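Equipment Diary, Automation Section
Entry for November, morning

The section met at 9:30 to settle the equipment request for the coming budget year. Jozefína Urban took the chair and kept the notes from which this entry is drawn.

Hand-held grippers. The present stock does not cover the work planned for spring. The section will request six further units from Eltine at 600 each, spare fingers included. Timum offered a lower price on the same quantity, but its fingers are fixed to the body and a worn pair would mean returning the whole unit. The Eltine quotation is held open until the end of the month. Ms. Urban is to ask whether the price can be kept if delivery is split into two lots, as storage on the second floor is short at present.

Screws and small parts. These have been charged to general supplies up to now. The business office has asked that they appear under the gripper line from next year. Agreed. The sum is small and no separate quotation is needed.

Robot arm. The Chauhan arm was discussed again. The section still wishes to purchase it and still cannot do so from one year's allocation. Leasing was considered for a term of three years, after which the arm would pass to us for a final payment. The lease wording on repairs is unclear and has gone back to the supplier. Until a reply is received, the arm stays in the plan as a reserved item with no amount entered against it.

Tables. The white-topped tables are to be kept. A request for darker tops was withdrawn after the price was read out. The old request form for lighting, number 49, was never closed and should be resubmitted under the new heading, together with the extension cords left off last year's list.

Project Wukness. Work done by hand with the grippers will continue through the winter whatever is decided on the arm. Hours for this are already approved and need no new line. The project lead has asked that no gripper be sent out for service while sessions are running. Service will be booked for the break.

Outstanding: reply from Chauhan on repairs; split delivery from Eltine; corrected total for the business office. The draft request is to be circulated before the next meeting. The afternoon was given to bench work.
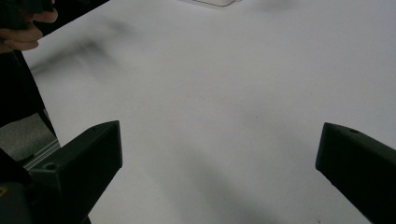
This page was last changed in November.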